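担当教員の先生へ:前回いただいたコメントを受けて、セットアップの章を書き足し、評価の章の順番を入れ替えました。長くなってしまいましたが、後輩が読むものだと思うと削れませんでした。

# 卓上アームキット「Cotport」を一学期使ってみた報告

プロジェクト演習・生活支援班 最終報告書

## 1. はじめに

私たちの班は、Idudum社の卓上ロボットアームキット「Cotport」を一学期のあいだ借りて、お茶の配膳という作業をどこまで任せられるのかを調べました。そもそもの出発点は、班員の祖母が手首を痛めて、急須を持ち上げるのがつらいと話していたことです。お茶を淹れるのが好きな人で、淹れられないことよりも、お客さんに出せないことのほうを残念がっていたそうです。その話を聞いて、じゃあ重たい器を持つところだけでも機械に手伝ってもらえないだろうか、というのが最初のミーティングで決まったことでした。

とはいえ、私たちは機械科でも情報科でもなく、生活環境の学科の学生です。アームを自作する力も、制御のプログラムを一から書く力もありません。ですので今回の報告は「新しい技術を作りました」というものではなく、市販のキットを素人が買って(私たちの場合は借りて)箱から出して、目的の作業にたどり着くまでにどんなことがあったか、という使用報告に近いものになっています。そのぶん、カタログに載っていないような細かいことをなるべくたくさん書きました。

キットはJerholmという機材レンタルの会社を通じて借りました。Idudumから直接購入することもできるのですが、演習の予算ではとても手が届かず、学期単位で貸してくれるところを探してたどり着いたのがJerholmです。窓口になってくださったEdith Taipeさんには、契約前の相談から返却の梱包のことまで、本当に何から何までお世話になりました。この場を借りてお礼を申し上げます。

## 2. キットの中身と、組み立てるまで

届いた箱は思っていたより小さくて、台車を借りてきたのに一人で抱えて運べてしまいました。中には本体のアーム、先端につけるグリッパー、固定カメラとその支柱、電源、非常停止ボタン、それから机に留めるためのクランプが入っています。説明書は英語版が冊子で、日本語版はダウンロードする形でした。

この日本語版の説明書が最初のつまずきでした。訳そのものはとても読みやすいのですが、冊子の英語版より一つ前の版に対応しているようで、クランプを締める順番が違っています。私たちは日本語版のとおりに先に台座を固定してしまい、あとからケーブルを通す隙間がなくなって、一度全部外すことになりました。英語版を見ると、ちゃんと先にケーブルを通すように図が描いてあります。これから使う人は、組み立ての章だけは冊子の図を見ながら進めてください。

クランプは厚みのある天板でないとしっかり噛みません。演習室の折りたたみ机では、アームを伸ばしたときに机ごとわずかに揺れてしまい、器を扱うには心もとない感じでした。結局、奥の実験室にある脚の太い白い机を使わせてもらうことにしました。机を替えただけで動きがぐっと落ち着いたので、最初からそうすればよかったねと話しました。

組み立てと初期設定にかかったのは、やり直しを含めて2日です。やり直しがなければ一日で終わっていたと思います。

## 3. 教示ソフト「Lindsay」について

Cotportには「Lindsay」という教示用のソフトがついてきます。アームを手で持って動かすと、その軌道と先端の開閉、カメラの映像がまとめて記録され、あとからそれを再生したり、たくさん集めて学習にかけたりできる、というものです。プログラムを書かなくていいというのが売りで、私たちがこのキットを選んだ理由もそこにありました。

使ってみた感想から先に書くと、Lindsayの画面はとてもよくできています。記録のボタンが大きく、いま録っているのか止まっているのかが背景の色で分かるので、両手でアームを持っていても横目で確認できます。フットペダルにも対応していて、これは途中から手芸サークルの友人に借りたUSBペダルをつないでみたところ、何の設定もせずに使えました。ペダルがあるのとないのとでは疲れ方がまるで違いますから、標準でつけてほしいくらいです。

一方で、記録したデータの名前のつけ方には苦労しました。初期設定では日時がそのままファイル名になるため、あとで「急須の取っ手を右に向けたときの記録だけ見たい」と思っても、一つずつ開いて確かめるしかありません。タグをつける機能もあるのですが、記録の直後にしかつけられず、うっかり次の記録を始めてしまうともう戻れないのです。私たちは途中からノートに手書きで対応表を作るようになりました。最終的に班全員で集めた記録は3,266件になりましたが、そのうち最初の942件にはまともな名前がついていません。この942件を整理し直すだけで、年明けの作業がまるまる潰れました。

この点をTaipeさんに相談したところ、「その要望はほかの学校からも出ているので、私からもIdudumに伝えておきます」というお返事でした。返却までに更新は来ませんでしたが、来年度の班が使うころには直っているといいなと思っています。

## 4. お茶の配膳という作業

### 4.1 作業の決め方

「お茶を出す」とひとことで言っても、やってみると本当にたくさんの動作が詰まっています。急須を受け皿から持ち上げる、湯呑みの上まで運ぶ、傾ける、戻す、受け皿に置く。さらに湯呑みのほうも受け皿ごと相手の前まで押し出すのか、持ち上げて運ぶのかで難しさがまったく変わります。

班の中ではかなり意見が割れました。せっかくなら注ぐところまでやりたいという人と、熱いものを扱う以上は安全なところから始めるべきだという人がいて、どちらの言い分ももっともです。話し合った末に、次のように段階を分けました。

- 第一段階:空の器で、カップを受け皿の上に置く
- 第二段階:空のポットを持ち上げ、傾けて、受け皿に戻す
- 第三段階:冷ましたお茶を入れて、同じことをする
- 第四段階:カップを受け皿ごと相手側へ寄せる

熱いお湯は最後まで使わないことにしました。これは先生からも強く言われていたことですし、私たち自身も、非常停止ボタンに手を置いたまま湯気の立つポットを見守る勇気はありませんでした。

### 4.2 器選び

意外に時間がかかったのが器選びです。最初は和食器の湯呑みと急須でやるつもりだったのですが、取っ手が横に突き出した急須は、Cotportの二本の指ではどうしても根元で回ってしまいます。人間の手は親指で蓋を押さえながら手首でうまく支えているのだなと、このとき初めて気がつきました。何度も記録を録り直して、それでも回ってしまうので、思いきって洋風のポットと取っ手つきのカップに変えました。祖母の急須という出発点からは少し離れてしまい、話を持ってきた班員には申し訳ない気持ちもありましたが、本人は「おばあちゃん、紅茶も好きだから」と笑ってくれました。

色や質感も大事です。つやのある器は照明が映り込み、カメラの画面の中で縁が白く飛んでしまいます。逆に暗い色の器だと、中にお茶が入っているのかどうかが映像では分かりません。つやのない淡い色の器だと、縁と中身の境目がはっきり見えて、あとで記録を見返すときにもずいぶん助かりました。

受け皿については、縁が立ち上がっているものを選びました。カップの底が少しくらいずれて降りてきても、縁が受け止めてくれるのではないかという期待があったからです。この期待は半分当たって、半分外れました。ずれが小さいときは底がするりと滑って落ち着いてくれますが、ずれが大きいと縁に乗り上げて、かえって傾いてしまいます。

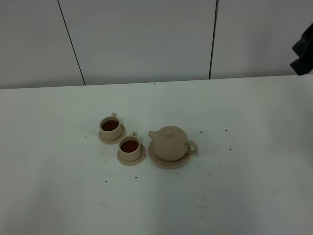 配置についても、いろいろな並べ方を試しました。カップを横一列に並べると見た目は整うのですが、アームが二つ目のカップに向かうとき、ひじにあたる部分が一つ目の上を低く通ってしまいます。少し斜めにずらして並べると通り道に余裕ができるので、後半の記録では基本的にこの置き方を使いました。受け皿どうしをもっと離せばいいのではないかという意見もあり、それも試しましたが、今度は遠いほうのカップがアームの届く範囲のぎりぎりになって動きがぎこちなくなります。狭い机の上で場所を分け合うのは、台所で二人並んで料理をするときの感じによく似ています。

### 4.3 注ぐ動作を教える

注ぐ動作の教示は、班でいちばんお茶を淹れ慣れている人に任せました。ところが、普段の手つきのままアームを動かすと、最後に手首をきゅっと返して雫を切る動きが、再生したときに強く出すぎてしまいます。Lindsayには再生の速度を落とす機能があるのですが、全体をゆっくりにすると今度は傾けている時間が長くなり、注ぎすぎます。

そこで、教えるほうが意識してゆっくり動かし、再生は等速のままにするというやり方に落ち着きました。Taipeさんに電話でこの話をしたとき、「小さい子に教えるつもりで動かしてください。見せたいところで一呼吸置くといいですよ」と言われたのが、班の中でしばらく合言葉のようになりました。傾ける直前と、戻したあとに、一呼吸。これを守るようになってからの記録は、見返していても安心感があります。

注ぐ量は、一杯につき最初は多めにしていたのですが、こぼれたときの片づけが大変なので途中で減らそうという話が出ました。ただ、少なすぎるとカメラから液面が見えず、注げたのかどうかの判断に困ります。どちらを取るかで少しもめて、結局、片づけを当番制にして多めのまま続けることになりました。

茶葉は茶こしの目をくぐって出てきますし、蓋を開け閉めするたびに机にもこぼれます。几帳面な班員は記録のたびに拭きたがりましたが、そうすると一件ごとの間隔が延びて、決められた実験室の利用時間に収まりません。区切りのいいところでまとめて拭く、というのが私たちの妥協点です。家で使うことを思えば、机がいつもぴかぴかのはずもないので、多少の汚れがあっても動いてくれるかどうかは見ておきたいところでもありました。

## 5. 結果

記録3,266件のうち、学習に使えると判断したものを選び、Lindsayの学習機能にかけて、アームに自動で作業をさせました。評価のための試行は、全段階を通して280回行っています。本当はもっと回したかったのですが、返却日が決まっていたので、ここで区切りました。

段階ごとの様子を、できるだけ正直に書いておきます。

**第一段階(空のカップを置く)** は、早い時期から安定していました。取っ手の向きが教示のときと大きく違うと迷うような動きをしますが、少し待っていると持ち直すことが多く、見学に来た友人たちにもいちばん受けがよかった作業です。

**第二段階(空のポット)** では、蓋が落ちる失敗に悩まされました。傾ける角度を控えめに教えた記録だけを選んで学習し直すと、落ちる場面は目に見えて減りました。記録の数を増やすよりも、選び直すほうが効いたというのは、私たちにとって大きな発見でした。

**第三段階(お茶を注ぐ)** は、うまくいく回といかない回の差が激しかったところです。注ぎ口がカップの真上に来てしまえばあとは滑らかなのですが、手前で傾け始めてしまうことがあり、そうなると受け皿にお茶がたまります。午後遅くなって窓からの光が変わると失敗が続いた印象があり、途中からブラインドを下ろして部屋の明かりだけで行うようにしました。ただ、光の条件をきちんと揃えた比較はできていないので、これは印象にとどめておきます。

**第四段階(受け皿ごと寄せる)** は、残念ながら満足のいくところまで行きませんでした。受け皿の縁を指先で押すと、まっすぐ進まずにくるりと回ってしまいます。二本の指で縁を挟む方法も試しましたが、挟んだ瞬間に反対側が浮いてカップが揺れるので、見ているほうがひやひやします。ここは指先の部品を替えるか、お盆のようなものを使うか、道具のほうを工夫したほうがよさそうです。

## 6. キットとサービスの評価

### よかったところ

まず、動きが怖くありません。これは数字にしにくいのですが、人のそばで使うものとしてはとても大切だと思います。手で押せばすっと引いてくれますし、非常停止ボタンも軽い力で押せて、押したあとの復帰も簡単です。最初は遠巻きに見ていた班員が、学期の終わりごろにはアームの横でレポートを書いていました。

次に、プログラムを書かなくても本当に動くところまで行けたこと。専門外の学生だけで始めて、自動で注ぐところまで到達できたのは、Lindsayの分かりやすさのおかげです。

そしてJerholmのサポートです。Taipeさんは問い合わせにいつも丁寧に答えてくださり、分からないことは分からないと言ったうえで、Idudumに確認してくださいました。グリッパーのゴムがはがれてきたときも、代わりの部品が翌日に届きました。貸出期間中の消耗品が料金に含まれているのは、予算の乏しい学生の班には本当にありがたいことです。

### 気になったところ

- 日本語の説明書が本体の版と合っていない
- 記録の名前とタグがあとから変えられない
- カメラの支柱の留め具が緩みやすく、気づかないうちに角度が変わる
- 学習の待ち時間の目安が表示されず、帰っていいのか待つべきなのか迷う
- 指先が平らで、丸みのある取っ手をつかむときに滑りやすい

三つ目のカメラの件は、書き添えておきたいことがあります。支柱が少し回ってしまったまま半日分の記録を録り、あとで見返して画角のずれに気づいたことがありました。それ以来、支柱の根元と机にマスキングテープで合い印を貼り、始める前に必ず確かめることにしました。テープ一枚のことですが、これで同じ失敗はなくなりました。

来年度の班にすすめるかと聞かれたら、班員みんな「すすめる」と答えると思います。ただし借りるなら早めに、できれば夏のうちから相談を始めてください。私たちは申し込みが遅れて、使える期間が当初の予定より短くなってしまいました。

## 7. おわりに

1月の最後の活動で、例の祖母を実験室にお招きしました。アームがポットを持ち上げるのをじっと見て、しばらく黙っていらしたあと、「ずいぶんゆっくりねえ。でも、急がないのはいいわね」とおっしゃいました。カップに注がれたお茶は実験用なので飲んでいただくわけにはいかず、別に淹れた紅茶をみんなでいただきながら、昔のお茶会の話をたくさん聞かせてもらいました。

家で使えるかどうかという最初の問いには、今の段階ではまだ難しいとお答えするしかありません。設置に太い机が要りますし、誰かが横で見ていないと心配です。それでも、重たい器を持ち上げて傾けるという一点に限れば、手伝ってもらえる場面はありそうだという手応えが残りました。

### 次の班への引き継ぎ事項

- 対応表のノートは演習室の棚、青いファイルの中に入れてあります。字が読みにくいところは連絡をください。
- ポットの蓋は予備がありません。扱うときは机の中央でお願いします。
- USBペダルは手芸サークルに返却済みです。必要ならまた頼んでみてください。快く貸してくれると思います。
- 横手の急須での記録も消さずに残してあります。指先の部品が新しくなったら、ぜひもう一度挑戦してみてください。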